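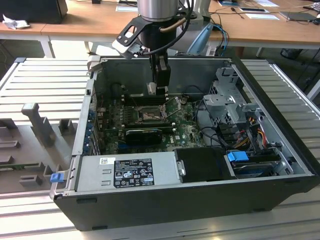

Desktop tower, side panel removed.

Residence diary, June

The Office opened at eight. The morning was given to correspondence concerning the reading room at Stilness, where the roof repairs are now expected to run into the second half of the month. Notices to readers were approved and sent to the printer. Hae-won Moon asked that the wording on refunds be made plainer, and this was done before noon.

The inventory of surplus office equipment continued. The list now stands at 36 entries, most of them desktop computers and monitors from the former accounts section. Items without a property tag will be held until the register has been checked. The two filing cabinets promised to Plusen remain in the hallway and must be moved before the fire inspection.

At two the Office received a delegation from Sasaki to discuss the renewal of the bindery contract. The terms offered were close to those of the previous agreement, with a longer delivery time for cloth covers. No decision was reached. A written proposal is to be provided, and the Office will reply within the month.

The afternoon mail brought a letter from Rasell regarding the donated maps. Roughly 100 sheets are to be transferred, and the donor's family wishes them kept together under one name. The request was considered reasonable. Shelf space in the east store is short, however, and the bound newspapers may need to go upstairs.

Rain from four o'clock. The gutter above the side entrance overflowed again, and a bucket was placed inside the door. The writer dined alone, read the draft annual report as far as the section on staffing, and marked six corrections. The table of loans has still not been received from the branch.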